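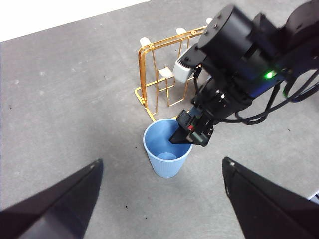

**What does Dindden do?**

We set up two-arm robot cells for small workshops, labs and teaching rooms, and we look after them once they are running. Most of the work is mounting, cabling, calibration, cleaning and repair. We don't build arms and we don't sell them.

## Who we are

Dindden works out of two units in Plureck. The front unit has the repair benches and the parts store. The back unit has our own cell, which is called Chow. It was the first cell we ever took over from a customer, and the name came with it.

We keep Chow running for two reasons. It is where we try a part or a procedure before it goes into a customer's cell, and it is where new staff learn the job. Anyone who services cells for us has taken Chow's grippers apart and put them back together more than once. The rest of this page is mostly about how we keep that one cell, as it is the same way we will keep yours.

## How the cell is set up

Chow works at floor level. Many cells are built on a table, and we service plenty of those, but a table adds its own problems. It flexes, its feet settle, and people lean on it. Concrete stays where it is, and a fault in the arms shows up as a fault in the arms.

The test job is plain housework. An arm picks up a plastic cup, turns it over and puts it on a wire drying rack. We used to test with machined blocks. They were easy to grip and they hid wear in the fingers, so a gripper could pass on our bench and then drop things at the customer's site a month later. A light cup with a ribbed side is less forgiving. The fingers have to close evenly, the wrist has to turn the cup all the way over, and the rim has to clear the post on the way down.

Each wrist has a small camera, and there is a fixed view of the whole work area as well. We line up the fixed view first and leave it alone after that. The wrist cameras are done second, one arm at a time, with the other arm parked.

The order we follow on a new install is the same one we use on Chow:

1. Bolt down both bases and check them with a level.
2. Run power and data separately, with enough slack at the wrist for a full turn.
3. Home each arm alone with the gripper off.
4. Fit the grippers and check that both fingers meet at the tip.
5. Fit and align the cameras.
6. Run each arm alone at low speed.
7. Run both arms together, still at low speed.
8. Bring the speed up in steps and stay at each step until the joint temperatures level out.

Most installs take two working days. If the floor needs drilling, allow a third.

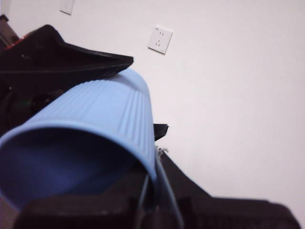

Grip force is set last, after everything else has been signed off. We start too low and raise it until the arm can hold a cup through a full turn of the wrist without slipping. Then we look at the cup. If the wall is bowing in, the force has gone too far and we back it down. The setting gets written on the cell sheet with the month and the type of fingers fitted. A setting from one set of fingers does not carry over to the next, even when the part number is the same.

Customers often ask us to turn the force up when a gripper starts dropping things. We will check the fingers first. Worn tips, a loose linkage pin or grease on the contact face account for nearly all of the dropped parts we see, and more force makes the first two worse.

## How we look after it

All of our maintenance goes through Fivix, our own service list. It started as a sheet of paper taped inside a cabinet door and it is now a shared file, but the contents have hardly changed. There are 11 checks. A person who knows the cell can get through them in 30 minutes with the power on for some and off for the rest.

**Power off**

- Finger tips: wipe, look for rounding or chips, check the screws.
- Gripper linkage: move by hand through its full travel and feel for grit.
- Wrist cables: follow the whole loop with your fingers, looking for flat spots and shiny patches.
- Connectors: push each one home, even the ones that look fine.
- Camera brackets: check for play.
- Base bolts: check against the paint mark.

**Power on**

- Homing: both arms, three times each, and compare the readings.
- Indicator lights: check against the chart for that controller.
- Gripper: open and close slowly, then at working speed, and listen.
- Camera views: compare with the saved reference.
- Test job: one full run, cup to rack.

We do the list on Chow every morning before 9. For customers we suggest once a week, and every morning if the cell runs more than one shift.

The test job is there to catch what the other checks miss. An arm can home perfectly and still set a cup down on the side of a post. When that happens we look at the camera alignment, then at the wrist joint, then at the rack itself. Wire racks bend. We have spent an afternoon on a wrist that had nothing wrong with it.
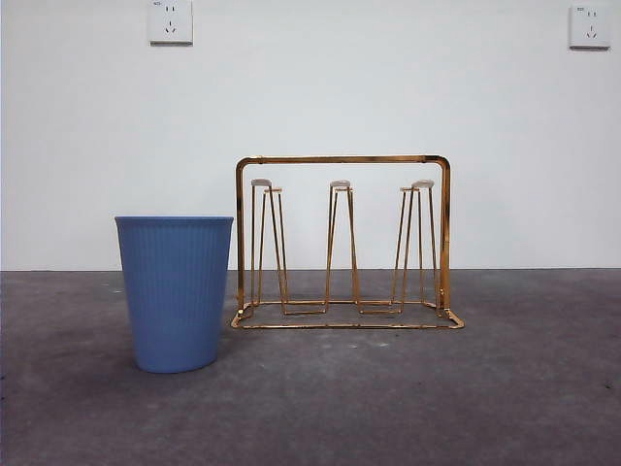

*Test cup and wire drying rack on the concrete.*

## When something breaks

The part we replace most is the cable at the wrist. It bends every time the arm moves, and it usually fails inside the jacket where it can't be seen. The first sign is often a camera that drops out in one position and comes back in another. If your cell does this, write down the position. It saves us a good part of the visit.

After cables come finger tips, then linkage pins, then camera brackets. Motors are a long way down the list. In the past year we logged 83 repairs across all the cells we look after, and two of them were motors. Both had been run with the wrist cable wrapped around the housing.

We change wrist cables every 500 hours of running time whether they show damage or not. Some customers think this is too early. It may be, for an arm that mostly works straight ahead. For one that turns cups over all day we would not leave it longer.

A normal repair goes like this. You send us the fault, the position of both arms and the last Fivix sheet. We reply the same day with what we think it is and which parts we are bringing. We fix it on site if we can. If a gripper has to come back to Plureck, we leave a loan gripper fitted and set up, so the cell can keep working.

Every repaired gripper goes onto Chow before it goes back to you. It has to do the cup job with each arm in turn, left post and right post, and it has to do it at your force setting. We keep the readings and send you a copy.
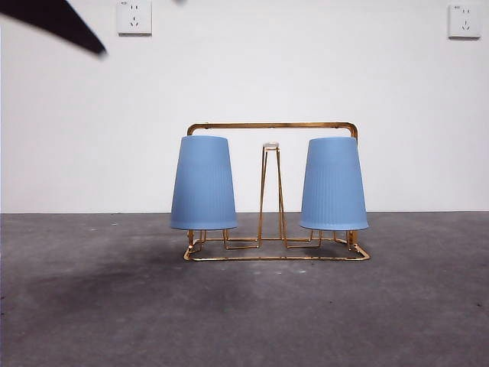
The outer posts get the most attention in that test. They make the arm reach across its own body or out to the side, and a wrist that is slightly off will usually show it there before it shows anywhere near the middle. We also look at how the arm leaves. A gripper that lets go cleanly but knocks the cup while backing away has a problem with its opening travel, and that is a simple adjustment if it gets caught on our floor.

## What we ask of customers

- Keep the sheets. A fault that has been creeping up for weeks is easy to see on paper.
- Don't clean camera lenses with shop towels. We leave a pack of lens cloths with every cell.
- Don't loosen a base bolt to gain reach. Call us and we will move the base properly.
- Tell us if you change what the gripper handles. A new object usually means a new force setting and sometimes new fingers.

## Training

We run a one-day class in the back unit for people who look after their own cells. There are four places in each. The morning covers the Fivix list and the afternoon is spent changing a wrist cable and setting grip force from scratch. Bring closed shoes. The class costs the same as a service visit, and customers with a yearly plan can send one person free.

Classes run in March, June and October. Ask at the front unit or use the contact form, and tell us which arms and grippers you have so that we can put the right ones on the bench.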